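Forus Zweiarm-Greifset im Kursbetrieb: Erfahrungen nach einem Semester

Getestet in der Robotik-AG, Bewertung: gut, mit Abstrichen bei der Kabelführung

Lieferant des Sets ist Tratent, die Montage dauerte zwei Nachmittage. Geliefert wurden die beiden Greifer, die Adapterflansche, ein Satz Kabel und die Bibliothek für die Ablaufsteuerung. Arme, Tisch und Profilgestell waren in der AG bereits vorhanden. Der Preis von 2.885 Euro liegt für eine Schülergruppe an der oberen Grenze. 2.000 Euro davon kamen aus der Projektförderung der Schule, den Rest hat der Förderverein übernommen.

Aufgabe im Kurs ist das Sortieren gemischter Kleinteile aus Kunststoffkästen. Die Gruppe von Iveta Beneš programmiert die Anfahrpunkte, die Gruppe von Igor Pešek die Greifabfolge. Grundlage ist ein Raster auf der Tischfläche, Klebeband auf Packpapier. Für die Lagebestimmung der Kästen reicht das aus, solange die Auflage glatt bleibt. Bei Falten im Papier stehen die Kästen leicht schief, und der Greifer fährt dann zu knapp an die Kastenwand. Eine feste Platte mit eingefrästem Raster wäre die bessere Lösung und ist für den Herbst vorgesehen.

Mechanik

Die Zweifingergreifer schließen wiederholgenau. Kleine Bausteine und Schaltelemente wurden im Dauerversuch mit 1.000 Zyklen überwiegend beim ersten Anlauf gefasst. Schwieriger sind zylindrische Teile. Ein liegender Elektrolytkondensator rollt beim Schließen aus der Mitte, wenn die Finger nicht quer zur Längsachse stehen. Radek Sýkora hat dafür eine Routine geschrieben, die das Handgelenk vor dem Absenken dreht. Damit sank die Zahl der Fehlgriffe deutlich. Von Haus aus bietet die Bibliothek nichts Vergleichbares. 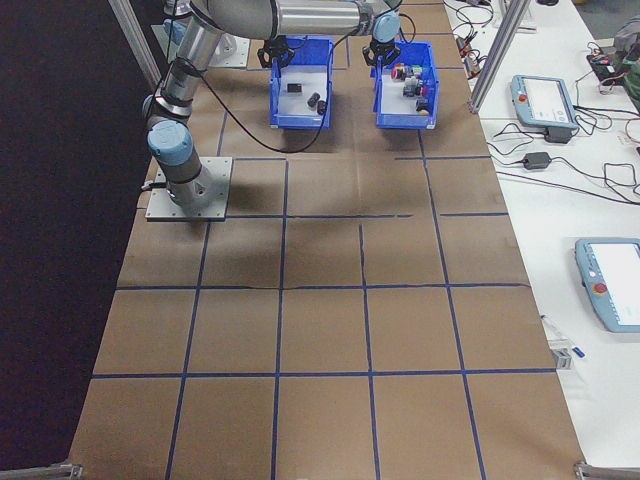
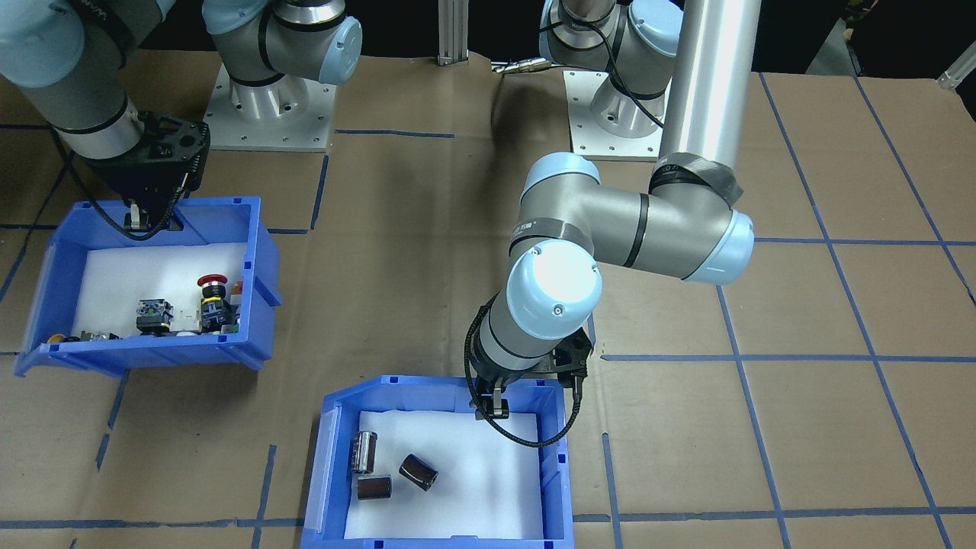 Arbeitsplatz der AG mit Rasterauflage, Greifern und blauen Teilekästen. Im zweiten Bild liegen im unteren Kasten die Elektrolytkondensatoren.

Kabelführung

Der größte Mangel. Die mitgelieferten Leitungen sind für diesen Aufbau zu lang, Halteclips fehlen im Lieferumfang. Bei großen Drehungen des Handgelenks kann die Schlaufe an einer Kastenkante hängen bleiben. Wir haben eine kürzere Leitung nachbestellt, die Lieferzeit betrug drei Wochen. Wer das Set kauft, sollte Spiralschlauch und Klettband gleich mit einplanen.

Software

Die Bibliothek läuft stabil. Beide Arme lassen sich aus einem Programm ansprechen, die Sperrzonen werden getrennt definiert. Eine Überwachung der gemeinsamen Zone fehlt – die Gruppe muss selbst sicherstellen, dass nicht beide Greifer gleichzeitig über demselben Kasten stehen. Für Fortgeschrittene ist das eine brauchbare Übung, für Anfänger ein Risiko. Bei uns gilt die Regel, dass neue Abläufe zuerst mit reduzierter Geschwindigkeit und einer Hand am Not-Halt gefahren werden.

Das Handbuch liegt nur auf Englisch vor. Anežka Brabec hat die Kapitel zu Kalibrierung und Greifkraft zusammengefasst, die Kurzfassung hängt im Kursraum aus. Der Abschnitt zur Greifkraft enthält einen Fehler: Die Tabelle nennt Prozentwerte, die Funktion erwartet Newton.

Geeignet ab dem zweiten Kursjahr. Für den Wettbewerb in Urnbridge setzen wir das Set wieder ein, dann mit den kürzeren Leitungen.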